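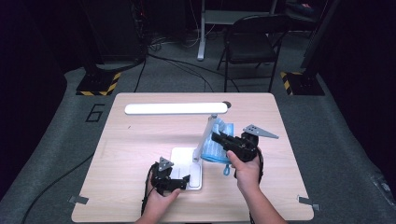
The Ono kit came to Clakstead in a box I could carry under one arm, and I had it open before the kettle boiled. I review things for a living, mostly things that vacuum, so a pair of black grippers you hold in your own hands and teach with was more fun than anybody had sent me in months. You do the job, the grippers remember how you did it, and later a pair of arms somewhere has a go. Ustusico, the people who make it, had rented a hall for those of us trying it out, with bays marked off on gray carpet and a big number on the floor of each. Mine was 6. I got a pale wood table, a white desk lamp with a long flat bar, already lit, and a light-blue plastic bag with a little loop handle. The card on the table said: TIDY UP.

I loved that card. Two words! I stood there with a gripper in each fist like a crab at a job interview and thought, tidy it how?

My mother tidied by moving things to the left. My aunt tidied by throwing things out, including once a birthday cake. I had never given any thought to how I did it myself, and now there was a machine waiting to learn it from me.

I went for the bag first. The jaws close when you squeeze, and they close softly, much more softly than I expected from something with a metal plate bolted on top. The bag crackled and slid off. I tried again lower down and it came up in a bunch, the loop swinging underneath. The small screen by the curtain said 1. I put the bag down, went back to my starting spot and did it again. 2.

By lunch I had 60 and a sore thumb. (The grips are a bit fat for small hands. I put that in my notes and I'll put it here too – they should make a second size.) The cables are long enough that you forget about them, apart from the times you step on one. The trigger has a lovely feel, like the good stapler at work that people fight over.

Somewhere past 104 I stopped thinking about it and began to notice what I was doing. I was smoothing the bag. Every time, before I let go, I gave it a little pat with the side of the left gripper, flat across the middle. I don't need a bag patted. A robot certainly doesn't. But I remembered my grandfather at the kitchen counter in May, with the door open, folding up the bags from the market and patting each one before he put it in the drawer, and saying "there" to it.

I tried to quit. I did ten without the pat and they felt rude. So I put it back in.

At 245 the woman who ran the bays came by and asked if I wanted to see it played back. I said yes so loudly that someone in the next bay dropped something. She walked me through the curtain to where the arms were, a plain pair on a bench the company calls the Panagiotou bench, and she put a bag down and pressed a key.

The arms thought about it. The right one went down, missed, went lower, and got it. It carried the bag over to the far side of the bench and set it down, and I held my breath. The left one came across, slow and careful, and patted it.

"Huh," she said. "Is that something you meant to teach it?"

I said I'd have to get back to her. She told me most people stop at 300 and the full course is 1,000, and did I want to come in tomorrow? I asked what time they unlocked the doors.

My review gave it four and a half stars. I took the half off for the grips.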